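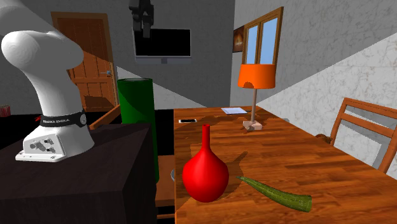
5.2 The open-day demonstration

Most of what has been said about the Noren system outside its own group goes back to one open day, held at the Alham building on a Sunday in September. Two of us attended. We had asked for the test protocol in advance and received a one-page flyer, so the account below rests on our own notes and on a conversation with Jad Hourani, who ran the demonstration.

Visitors were told that the policy had been trained on 400 simulated rooms and could "handle any kitchen or living room." The program had two halves. In the first, simulated runs were shown on a wall screen while Hourani typed instructions suggested by the audience. In the second, a physical arm repeated three of the same instructions on a real table. The second half was shorter, and the questions were taken before it began.

Our first concern is how the instructions were picked. People called out whatever they liked, but only requests that named an object already on the table were typed in. A child asked for the door to be opened and was told that this was "outside today's scope." That may be fair for an arm bolted to a pedestal. It also means that the audience was choosing from a short menu while the flyer spoke of open-ended commands.

The second concern is the rooms. Figure 6 is typical of what we saw: a wooden table with a red vase near its front edge, a long green vegetable beside the vase, a smartphone farther back, and a lamp with an orange shade. There is a lot of furniture in such a room, and hard shadows fall across the walls, which the group presented as evidence of visual variety. We agree that the lighting is not easy. The tabletop is another matter. The vase and the vegetable differ in both color and shape, so a policy that had learned little more than "go to the red thing" would look the same to a visitor as one that understood the word "vase." No room we were shown had two red objects of similar size on the table, and when Raghda Abu Hammour asked for one, she was told it could be arranged by email. It has not been so far.

Third, we could not work out what counted as a success. During the simulated half, five runs were restarted by hand. Hourani described these as display problems and left them out of the tally on the flyer. He may be right, but the Hakim benchmark counts every restart as a failure, and the two sets of results are quoted side by side in the Gerkthorpe report as if they had been scored the same way.

We do not claim that the system does not work. On the physical table it did what was asked in the runs we watched, and it was slow but steady. Our complaint is with the use made of the event afterward. A demonstration seen by around 400 people is still a demonstration, and we have therefore kept it out of the comparison in Section 6. The Noren entry there uses only runs for which we hold the starting layout, the typed instruction and the full log.

Figure 6. A simulated room with a Franka Emika arm on a dark pedestal beside the table.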